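About Pekside

Pekside is a shared workshop for people who build robots and small automatic machines at home and run out of room, tools or patience. We rent the ground floor of a former print works and split the cost between members. There is no teaching staff. People who know something show the people who don't.

The workshop was started by Custódio Godinho, who had been building an arm called Paiva in his spare bedroom and needed a floor that didn't shake. Paiva is still here and still being changed. It is on its third set of joints. Most of the parts came from scrapped office printers, and the control software, Grerar, was written by members in the evenings and is free for any of us to use at home.

Membership is 30 pounds a month. That covers bench space, a locker, the pillar drill, the lathe and the soldering area. Printer filament is paid for by weight. New members do a safety induction before using the lathe, and anything with a motor in it needs a stop button within reach. Doors open at 5 in the afternoon and we lock up when the last person leaves.

The current job is sorting. Coloured blocks go on a wooden board on the blue table, and the aim is to have them grouped by colour, each colour in its own part of the board. Kultmont, the next build, will use the same table with a lighter arm, and we hope to start on it in September. 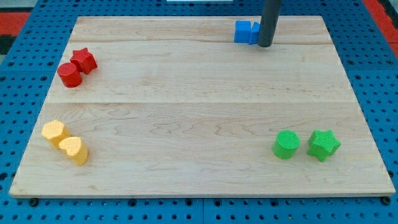

Godinho says the sorting matters less to him than the repeatability, and that he would sooner have an arm that does 300 dull moves the same way than one that does something clever once. Visitors are welcome from opening time. Ring the side bell, as the front door sticks.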